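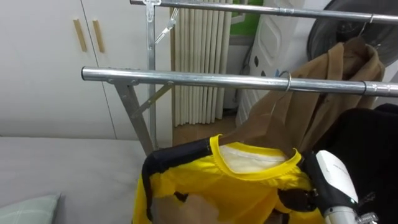

Shutting down a workshop unit before it is listed

Posted 3 February 2018 by Yen-ting Mak

A small industrial unit can sit on the market for a long time, and most of the damage found at the buyer's inspection dates from that period. The notes below were written for the 2,000 square foot units at Illevard Yard, but they apply to most single-story workshops with a slab floor, a roll-up door and one restroom.

Water
Close the main valve, then open the lowest tap in the building and the highest one. Leave both open until the flow stops. Flush the toilet and sponge out what remains in the tank. Drain the water heater only after its power or gas is off. Floor drains and sink traps need the opposite treatment: keep them full. A cup of mineral oil poured on top of the water in a floor drain slows evaporation. If the building has sprinklers, do not touch that supply without talking to the fire contractor and the insurer.

Power
Turn off machine circuits at the panel and label each breaker with the date and your initials. Leave the alarm, the exit signs and one lighting circuit live so that agents can show the unit. Photograph the meter. Ours read 338 at handover, and that one picture settled a billing question in June.

Compressed air
Drain the receiver completely and leave the drain cock open. Bleed the lines at each drop, starting with the one farthest from the compressor. Hoses come off the reels and get stored flat.

Floor
Oil stains are what buyers ask about first. Cover fresh ones with clay absorbent, grind it in with your shoe, leave it overnight and sweep. Older stains take a degreaser and a stiff brush, usually twice. We use Jomix concentrate at the weaker of the two dilutions on the label — the stronger one left a pale patch near the door. Do not paint a stained slab. The paint will lift and the inspector will want to know what is under it.

Roll-up door
Clean the tracks with a dry rag. Lubricate the hinges and roller bearings, not the tracks themselves. Check the bottom seal for daylight from inside with the lights off. Leave the springs alone and call a door company if the door feels heavy.

Damp
Leave interior doors open, including closets and the restroom. Pull shelving a hand's width off exterior walls. Take cardboard off the slab. A cheap humidity gauge by the north wall is worth having; write the reading on the visit log each time.

Paperwork
Keep one binder on site, with copies elsewhere. It should hold:
Panel schedule and breaker labels
Roof repair invoices
Waste oil and solvent disposal receipts
Keys list, including the padlock on the side gate
Insurance terms for a vacant building

Read the last item before anything else. Our Tridia policy required a logged visit every week, and a missed one carried a $300 increase in the deductible.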